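Hondport Coast Path and Boat Tours — progress note to Onuoha Fund
2019-08-05

Quick one as we're mid season, fuller figures to follow with the claim form.

Cliff walk. Open since April, all the way from the harbour steps to Stadura point. 231 bookings on the guided walk so far, mostly families, a fair few off the coach parties. Evening slot does best. Morning slot poor, will probably drop it after the school holidays.

Boat trips. Two boats running, as planned. Lost three days to wind in the spring. Seal trip sells out at weekends, the lighthouse one doesn't — price too high, we think. Want to try a joint ticket with the walk. Ok with you?

Signs. Two of the new boards are up, at the car park and the chapel. The one for the point is still at the printers, they spelt Stadura wrong and it had to go back. No extra cost to us.

Website. Genireo have done the booking page. Works fine on phones now. German and Dutch pages not started, waiting on the translatons.
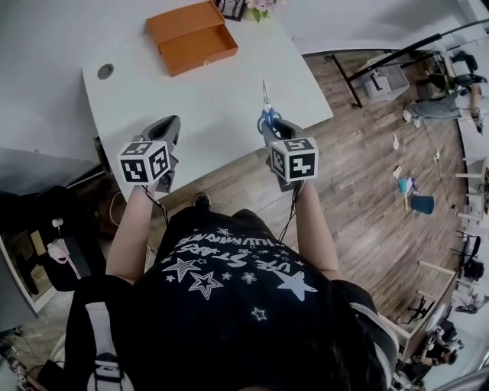 At the table, scissors in the right-hand gripper.

Money. Under on printing, over on boat fuel. Would like to move the printing underspend across if the fund allows it, please let us know before the next claim.

Still to do: handrail on the lower steps, bus timetable for the leaflet, winter opening hours. Toilets at the point are with the council and we've chased them agian.

Next report after the autumn half term.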